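Write the House Rules Before You Run the Robot

By Shirley Sugden

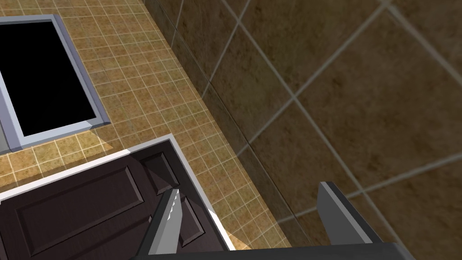

The gripper near a tiled surface and cabinet door in a simulated kitchen.

I spend a good part of my working life in kitchens that don't exist. I sit with a coffee going cold and watch a pair of gray fingers poke around tiled counters and cabinet doors, and I decide whether what they did was okay. It's a fun job! But I've come to think we're doing one part of it badly, all of us, and I'd like to complain about it for a page or so.

My gripe is with the word "success." When a team tells me their arm opened the cabinet in simulation, I want to know what they'd agreed to call open. I want to know if it was allowed to scrape the trim on the way in, and how hard it could lean on the counter. Most of the time I get a shrug, or a spreadsheet with a column of ones and zeros and no note saying who chose the cutoff or when.

At Follville, where I've been reviewing test plans since last November, we had a batch of 500 runs land on my desk with a lovely score on top. I was ready to sign it. Then Baltasar Bustos, who had the desk across from mine, asked what happened on contact, and I had no idea. We went back through the logs together (he brought pretzels, I will always remember that) and found that a bunch of the passing runs had a finger pressing into the countertop the whole way through. The simulator didn't mind. The scoring script had never been told to look. In a person's real kitchen that's a cracked tile and an angry phone call.

So we wrote some house rules, and I'd like to see every shop have its own version.

Ours fit on 2 pages. The pass condition gets written down before the first run, with a name next to it. Contact with anything other than the target gets logged, even when the run passes. If you change the lighting or swap the tile texture, that's a new test, and it gets a new line in the report. A failed run stays in the folder. You can't tidy it away because "the arm glitched," and I don't care how obvious the glitch was.

The one that gets me the most pushback is the last one on the sheet: somebody who didn't build the task has to watch a sample of the runs with their own eyes. I ask for 15. People groan. They tell me the whole point of simulation is that you can do 3000 runs overnight and read the number in the morning, and why would you pay a grown woman to watch a robot fumble with a door? Well, I've been that grown woman, and I've caught things. Dark corners are the worst. You get a very dark door under a patch of bright light and the fingers right up against it, and from the robot's point of view it can be really hard to say if they're touching or just close. If I can't tell, I write "can't tell." That's a perfectly good thing to put in a report and I wish I saw it more.

Now, the folks at Stockdale disagree with me, and they aren't silly people. Their argument is that rules written this early will freeze everybody in place. Simulators get better every few months, so why nail down a contact limit today that'll look dumb by next year? I do get that. I've worked under a standard that had gone stale, and it was miserable, with all of us filling in boxes for equipment we'd thrown out. But a rule on a shared page can be crossed out and rewritten over lunch. We've redone our contact rule already and the building is still standing.

Skendow went the other way and bought a big checklist from a consultant. I've read it. It's long and it's very well formatted, and it never once asks what the robot is supposed to be doing in the kitchen. I'd take our scruffy pages over that any day.

What I'd really like is for the people who buy these systems to start asking. Vivano did it to us in the spring. Their buyer wanted the pass condition, the failures and the name of whoever watched the runs, all before she'd even talk about price. I was so pleased I nearly hugged her. It took us an afternoon to pull together, mostly me hunting for a folder I'd named "misc final," and I've since added a rule about folder names.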